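Jundomville lab puts two grippers through 1,000 picks

JUNDOMVILLE - A small automation lab on the east side of Jundomville has finished the first half of a side-by-side trial of two grippers meant for light sorting work, and the early numbers favor the cheaper one on everything but soft, round items.

The trial is being run by Achari, which builds packing stations for produce sellers and small grocery warehouses. It compares the parallel-jaw gripper the firm has used on its arms for the past two years with a newer set of jaws from Flerkon, a parts maker that has been trying to get into food handling. The Flerkon jaws have a softer pad and a shorter stroke. They also cost less, though neither firm would give a price.

Each gripper is due to make 1,000 picks. Half of those were done by the end of last week, and the rest should be finished in January.

"We had opinions in the building and we wanted counts," said Sivaprasad Alva, who heads the trial. "People had already made up their minds after watching it for ten minutes."

The task is the same for both. Items are set out on a wood worktable between two arms, and the arms take turns moving them to a basket near the far edge. A pick counts as good if the item ends up in the basket and stays there. If it is dropped, pushed away or caught on the rim, it counts as a miss. A person resets the table when the basket is full, and the items go back to new spots each time.

Out of the first 500 picks, the older gripper missed 113. The Flerkon jaws missed fewer, but the lab is holding back that figure until it has gone over the video from Saturday, when one of the arms was stopped twice for a cable fault.

Narayanan Varma, who wrote the scoring sheet, said most of the misses for both grippers came in the last few inches of travel. The older one tended to close well and then clip the rim of the basket on the way in. The newer one cleared the rim more often but let go of small round pieces while the arm was still moving.

The lab changed the release height after the first 200 picks, raising it by a little over an inch. Misses at the rim dropped after that. Varma said those early picks will be reported on their own so that the change does not muddy the totals.

The controller has been a separate question. Both arms were first run on a Stenix unit, which Achari already had on hand. Tharun Menon, who looks after the controllers, said it kept up with the motion but was slow to react when the jaws met something softer than expected. He has since set a lower closing force for six of the items and left the others alone. A second controller will be tried after the gripper counts are done - not before, he said, because changing both at once would leave no way to tell which one helped.

Camera placement took most of the first two weeks. The lab tried one camera low on each side and another looking down from the middle. The low ones gave a better view of the jaws closing but lost sight of an item whenever the other arm crossed over. The overhead view is the one now used for scoring, with the arm cameras kept as a backup.

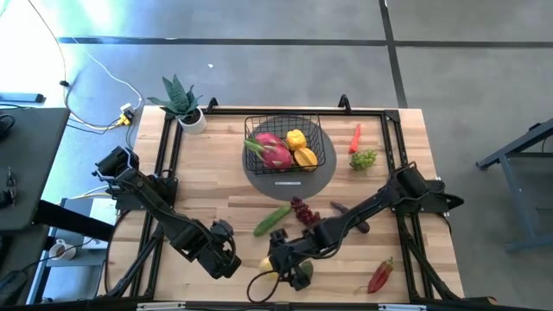
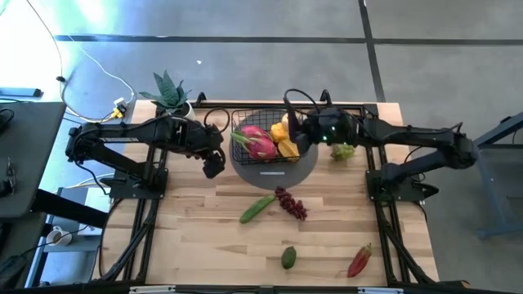
Achari picked the test items with its customers in mind, and Keerthana Chacko, who made up the list, wanted shapes that would give the jaws different kinds of trouble. Long pieces are easy to find and easy to tip over. Bunches are harder, and she expects them to decide the trial. The dark red grapes offer the jaws many small surfaces and no single good place to close, while the cucumber beside them can be held almost anywhere along its length. The dragon fruit, with its scales, is scored in a group of its own. Chacko said the older gripper did well on it and the Flerkon pads did slightly better.

Chili peppers have been the surprise of the trial so far. They are thin and they curve, and the software often picks a point too close to the stem. The arm then lifts one end and drags the other. Chacko has asked for the picking point to be moved toward the middle for the second half, and the change will apply to both grippers.

The work has drawn some interest from outside. Nithin Pillai, who runs a produce packing room across town and buys equipment from Achari, came by to watch part of the run. He said he was less concerned about speed than about how often someone would have to step in.

"If I have to keep a person next to it, I have the person and the machine," Pillai said. "I would take slower if it meant I could walk away from it for an hour."

Pillai said he would not order new jaws until he had seen the full results, and that he would want a trial in his own packing room first. His crew works under brighter lights and has less space between stations.

Alva said that kind of trial is possible in the spring but has not been scheduled. There is also the matter of wear. The Flerkon pads are softer and will need to be replaced more often, and the lab does not yet know how often. One set was swapped out partway through the first half after the edge of a pad began to peel. The older pads have not been changed.

The lab is logging the time each arm spends waiting for the other as well. With two arms sharing one basket, only one can release at a time, and Menon said the wait made up a larger share of each cycle than he had planned for. A second basket would help, but it would also take up table space the items now use. For the present trial the layout will stay as it is.

Achari plans to share the scoring sheet and the full counts with its customers when the second half is complete. Flerkon will get a copy at the same time.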